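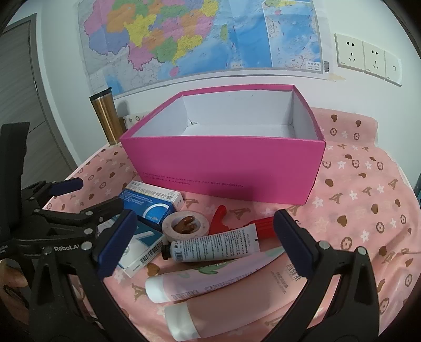
2026-09-19
by Adaeze Dauda

My mother moved in with us in the spring, and most of what she brought was paper. The second largest category was medicine. She had lived in Gratow for 30 years and had used the same drugstore, Pavliuk's, the whole time. The people there knew what she took and filled it without being asked. When she left, that arrangement ended, and I became the arrangement.

I made a lot of mistakes in the first two months. I'm writing down what we do now in case it saves someone else an evening.

I started by buying a plastic organizer with a compartment for each day, morning and evening. It works for the tablets. It doesn't work for eye drops, the inhaler, anything in the fridge, or the cream she uses on her hands. I had assumed that filling the organizer was the job, and it's maybe half of it.

Then I tried Vondix, the reminder app my brother uses. It wanted her to tap a button each time she took something. She has a phone but leaves it in her coat. After a week the app believed she had taken nothing at all, and it was sending me warnings while I was at work and she was at home eating toast, having taken everything on time. I deleted it.

What we use now is a sheet of paper on the fridge. I type it up and print it in large letters. Each line has the name on the label, the plain name for what it's for ("blood pressure," "stomach"), the dose and the time. The prescriber's name goes in the last column. When something changes I print a new sheet and throw the old one out the same day. I once left two versions up, and she followed the wrong one for an evening – no harm done, but I had to call the pharmacist to find that out.

The sheet also comes with us to appointments. At her first visit here the nurse asked for a list and I read names off my phone, badly, while people waited behind us. Now I hand over a copy. Vitamins and store-bought things are on it too, since the doctor asked about those and I had left them off.

Refills were harder than I expected. Her prescriptions ran out on different days, so I was at the counter every week. The new pharmacist, Adoración Gallardo, offered to line them up so most of them come due together. It took a couple of short fills to get there. I hadn't known you could ask for it. If your pharmacy hasn't mentioned it, ask.

As for storage, I used to keep everything in the bathroom cabinet because that's where my parents kept it. The bathroom gets steamy. We moved it all to a high shelf in the hall closet, out of my son's reach, and we leave things in their original packages with the leaflets inside. I check the dates in November, when I also change the smoke alarm batteries. Anything expired goes to the drop-off bin at the pharmacy.

The part I haven't solved is talking about it. My mother ran a school kitchen and fed 40 children a day, and she doesn't like being asked if she took her pills. I don't blame her. For now I ask if she's had breakfast, and she knows what I'm asking, and she says yes.

Comments

Stomen
We do the paper on the fridge too. I put the date in the corner of ours so I can tell which one is current.

R. in Gratow
Your mother's kitchen fed me! Please say hello to her. Pavliuk's is still open, with the same bell on the door.

Adaeze Dauda
I read her this and she wants to know which year you were there.

Petra
How did you handle the fridge items on trips? We have a long drive coming up and my dad's drops have to stay cold.

Adaeze Dauda
Small cooler bag, but ask the pharmacist about the drops themselves. Ours said to keep the bottle from touching the ice pack.

Last updated: November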